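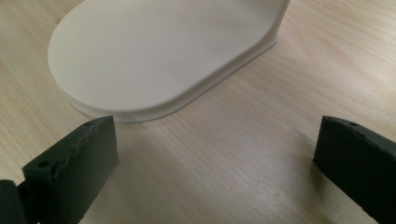
Elstead, March 27, 2019

Went to the open day at Hellwig. I was promised the future of manual labor and a free parking space. I got the parking space.

The invitation said "meet our robots." The sign-in sheet said 185 people had the same idea before me. They hand you a lanyard at the door, and the lanyard says VISITOR in a typeface that makes you feel like you might break something.

First stop was the Drerum, an arm that has been stacking boxes in the back hall for two years. It stacks boxes very well. It stacked a box while the tour guide told us it could stack a box, and a man behind me said "huh" in a tone I intend to use on my own family.

Second stop was the room I had come for, the one listed in the program as "Small Objects, Soft Objects." Paper cups. The whole session was paper cups. I stood through all of it and then came back after lunch and stood through it again.

If you have ever tried to get one paper cup off a stack and ended up with three, you already understand the research program.

The gripper work is done by hand. A person holds a gripper in each fist and goes at the cups with those instead of fingers, and the recordings are what the robot learns from later. Years of science fiction and the robot's teacher is somebody at a table being careful.
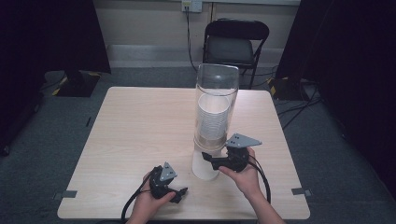 Why would a robotics company spend its time on paper cups?

They're light, they crush easily and they stick together, so a machine that can handle them has learned something about force that a box will never teach it.

I got that from the handout, which was four pages long and stapled in the wrong corner.

The handout also says they have 1,202 recorded runs so far and would like a great many more by September. I asked if the runs where the cup gets crushed go in too. The presenter said some of them do, with a label. I would like my own twenties handled the same way.

They let visitors try it. You get 60 seconds and a pair of practice grippers. I have been picking up cups since I was a toddler and I would have described myself as experienced.

I am not experienced. You lose all the feeling in your fingertips and have to do everything by looking. I went in too low, then too high, then I pinched so hard the cup went flat and the kid next in line said "oh no" very quietly. 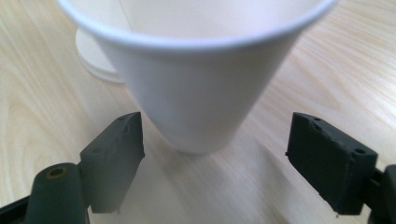
My second try went better. Slow down, open wide, get both sides level before you close. That was the advice and it's good advice. I got one cup two inches off the table and was prouder of it than of my degree.

Then I asked about prices, like a person who could buy one. The Brastetti gripper set in the lobby display was marked 995 a pair. I nodded as if I were comparing it with other pairs.

Coffee was at the end, in the lobby, in ceramic mugs.

Going again next year if they'll have me. Still wearing the lanyard.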